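Open Day at the Wirwood Mirror and Switch Works

On Wednesday I went with my brother-in-law to the open day of the Wirwood factory in Kekum. They make door mirrors for cars and the small switches that move them. I have driven for many years and never thought where such a switch comes from, so I was curious.

We took the bus from the station and were there before ten. At the gate each visitor got a paper badge and a pair of safety glasses. The groups were small and ours was led through the moulding hall first. It was very loud and I understood only half of the explanation. The mirror housings come out grey and go to the paint shop in another building, which was closed to visitors.

The switch line was for me the best part. Every switch is pressed 4,000 times on a test bench before a new design may be sold. There is a left and right selector and a pad with four directions, and the bench tries all of them in turn. I asked if the cold is also tested, and yes, they have a freezing room for it. The heated glass comes from a supplier called Zullo, and the small motors are from Özkan. Each mirror needs two motors, one for up and down and one for left and right.
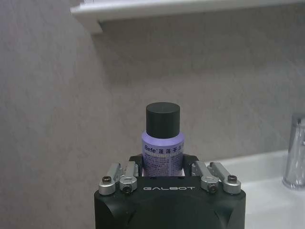 Gripper with a small bottle, open day in Kekum.

After the tour we had soup in the canteen, which was good and cheap. The shop sold spare mirror glass, but not for my car. Parking is difficult, so I recommend the bus. It goes every hour from the station, stop 2, and the last one back leaves a little after the gates close.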